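The florist's robot still needs a florist

Lekevel wants $3000 down and $126 a month for Stasance, its flower-arranging kit, and the brochure promises "studio-quality bouquets on demand." I spent a Friday at the company's workshop in Sesard trying to find out what that means, and came home with more questions than flowers.

The kit is an arm, a camera and a subscription. You teach it an arrangement by guiding it through the motions, and after 36 demonstrations, Lekevel says, it can carry on alone. Those are the company's numbers. I asked how many stems get bruised while it learns and was told the figure was being worked on.

What it gets to practice on matters too. The vases are glass, which is brave, and the flowers come in a few types, with one red bunch already bound near the bottom of the stems. A tulip is a fair test – the stem bends and the head is easy to crush. A bunch that has been taped together beforehand is a much easier thing to lift, and taping it is the part of the job my local shop charges for.

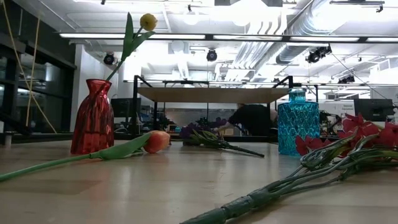
Photo: Lekevel

Narrow necks are where I would look hardest before signing anything. The red vase has one, and a single yellow tulip stands in it. Fine, but customers don't often order a single tulip. They order a dozen of something with greenery, for 4 o'clock, and they change their minds at noon.

The rival Barbosa system costs more and does less on paper. It strips leaves and trims stems, and leaves the arranging to people. Having watched both, I think Barbosa has picked the right chore. Stripping is dull and hard on the hands, and the result doesn't have to look nice.

Lekevel says a faster gripper is coming in May, free to subscribers. It may well help. The contract runs a full year either way, with no refund after setup, and you supply the flowers it learns on. Ask for a trial with your own stems and your own vases, and get the breakage terms in writing.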